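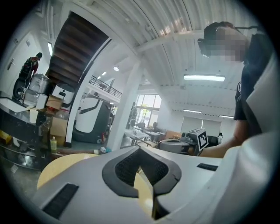
Galo Hand-Held Teaching Gripper
Caltbridge part family G, single and paired sets

Overview

Galo is a hand-held gripper for recording manipulation demonstrations. The operator holds the device, performs the task with it, and the recorded motion, jaw opening and onboard video are used to train a policy for an arm carrying the matching end effector. No arm is required at the recording site.

The jaw geometry on the hand-held unit and on the Galo-R robot-side tool is identical. Finger pads are interchangeable between the two. Use the same pad type on both, and replace pads in pairs.

Pose tracking

Each hand-held unit carries printed fiducial markers on the housing. The tracking software, Walby, solves for the position and orientation of each unit from any calibrated camera with a marker face in view. Cube mounts keep a marker face toward the camera through most wrist rotations. A flat top plate is available for work where the cube would strike a fixture or shelf.

Marker faces are matte. Do not laminate them or cover them with clear tape. Wipe with a dry cloth only. A face with a scratch across the code should be replaced, and the unit recalibrated before the next session. 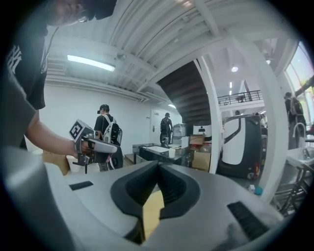

Galo unit with cube marker mount, seen from a second unit.

Paired operation

Two-handed tasks are recorded with a left and a right unit. The units share one clock over the Zacharias sync hub, which also supplies power when the units are run tethered. The hub has ports for two grippers and one head camera. Marker codes differ between left and right, so the units in a set cannot be swapped in software without editing the set file.

At the start of each session, hold both units in front of the body with the jaws closed and the marker faces visible to the head camera. Walby sounds one tone when both poses are locked. Recording will not start until this step is complete. 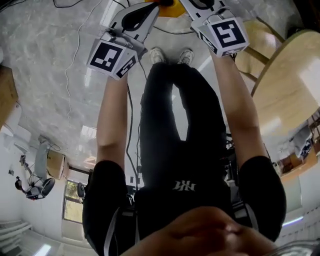
Paired set in use, operator's view. Each unit has its own marker cube below the finger pad.

Recording notes

Close the jaws at a steady rate. Fast snaps are recorded correctly but are difficult for the robot-side tool to reproduce, and the session checker will flag them.

Keep fingers off the marker faces and clear of the lens. A demonstration in which both marker cameras lose the unit is split in two at the gap.

Route tethered cables behind the operator. Cable drag on the wrist shows up in the motion data as a small, constant offset.

The internal buffer holds 1,017 demonstrations at default settings. Offload before the buffer is full; the unit stops recording and does not overwrite.

Specifications

Mass, hand-held unit with cube mount: 800 g
Maximum jaw opening: 13 cm
Finger pads: black, replaceable
Pad service interval: 2,000 closures
Marker mounts: cube (standard), flat top plate (optional)
Power: internal battery or Zacharias hub

Supplied with each paired set

Left and right hand-held units
Two cube marker mounts
Zacharias sync hub and cables
One spare set of finger pads
Calibration board
Walby license, one workstation

The Galo-R robot-side tool and arm adapter flanges are ordered separately. State the arm model when requesting a quote.

Applications contact: Obsa Seyoum, Caltbridge. Calibration returns received by noon Monday ship the same week.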